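Evaluation of the Jultura Dual-Arm Sorting Kit
Interim progress report to the Stukville Small Manufacturers Fund
Prepared by the Prindcombe bench automation group
Jun 1, 2026

Status

The kit is installed and running at the Prindcombe workshop. Single-item transfer is complete as a work package. Mixed-item transfer is under way and is the subject of most of this report. Spending to date is $2,450 against the consumables line, mostly replacement finger pads, trays and paper. The loan agreement with Jultura covers the arms, grippers and controller, and no charge has been made against the grant for these.

Scope under review

The fund asked whether a two-arm kit sold as a package can take over the sorting of returned electrical parts without custom fixtures. We are testing the kit as supplied: two arms, two parallel grippers, the vendor's control software and the vendor's teaching procedure. No suction tool is included in the price, and none has been added.

The task is to move mixed parts from one tray to another, one part per grasp. Trays are shallow with raised lips. A run is counted as complete only when the source tray is empty and every part is inside the lip of the destination tray. Parts dropped on the table count as failures even if the arm recovers them.

Work this period

We logged 321 mixed-item runs, of which 34 ended in an operator stop. Nine of the stops were controller faults, cleared by a restart of the vendor software. The rest were called by the operator when a gripper was about to press on a part or on the tray lip.

The current part set includes a miniature circuit breaker, small black components and a roll of clear yellowish tape. The breaker stands upright and offers flat sides to the fingers. The tape lies flat and is wide relative to its height, so the approach has to be made across the wall of the ring. The small components are the hardest to separate when they lie close together.
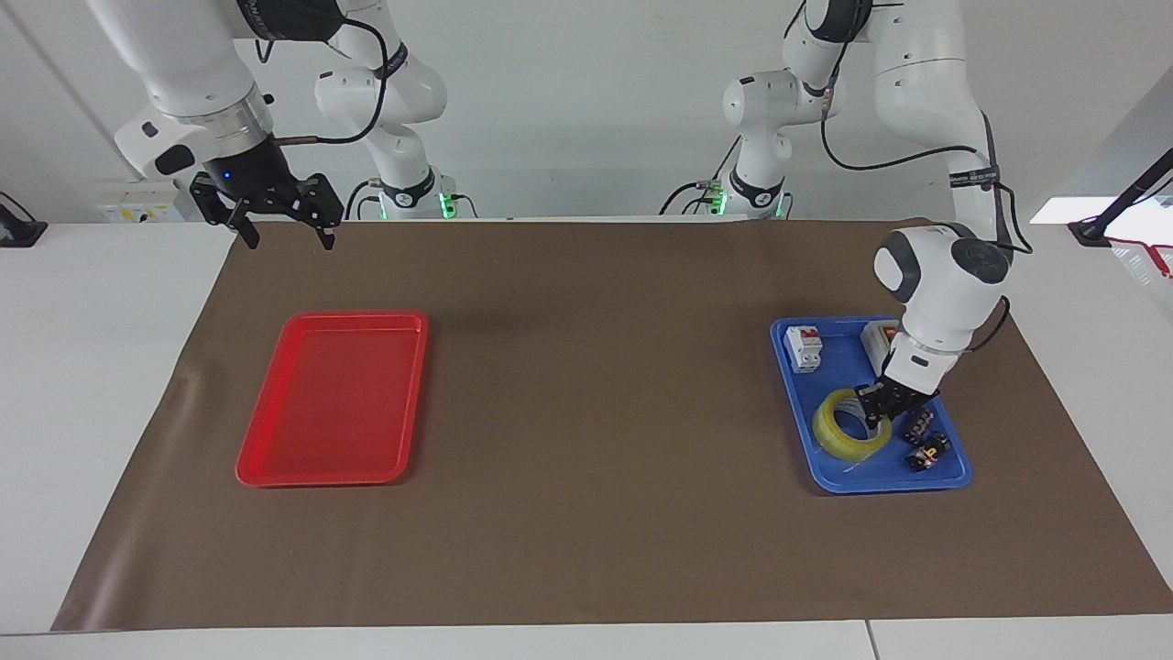 Kirkegaard disagreed with the decision to leave the tape in the part set, on the grounds that a returns bench would rarely see it and that it pulls down the completion rate for the whole kit. Lucía Alcaraz replied that the fund asked about mixed returns as they arrive, and that a separate figure without the tape could be given in the final report. We have adopted her proposal. Runs with and without tape are now tagged in the log.

Findings so far

Gripper. Opening width is adequate for every part in the set. Closing force is adjustable in software, but the setting applies to both arms at once. This is a real limitation when one arm is handling a breaker and the other a light component. Jultura has been told and has not committed to a change.

Reach. Both arms reach all four corners of a tray placed on their own side. Reaching into the far tray is possible, but the elbow then passes close to the other arm and the software slows both. Cycle time suffers accordingly.

Software. Teaching a new part takes longer than the manual states. The steps are sound but the order is poorly documented, and the page on wrist limits refers to an earlier version of the menu. We have written a short bench guide, which is available to the fund on request.

Cabling. External cable loops at the wrist and along the links need to be checked at the start of each shift. One clip was replaced this period.

Problems and changes to plan

Night running has been put back. The controller faults must be understood first, and the vendor has asked for complete logs from each one. The comparison against hand sorting is unaffected and keeps its place in the schedule.

Next period

Work for July consists of the hand-sorting comparison, a repeat of the mixed runs with the updated software if Jultura supplies it, and a first costing per sorted part. No additional funds are requested. We do ask the fund to confirm whether the costing should include operator time spent teaching new parts, as this will change the result considerably.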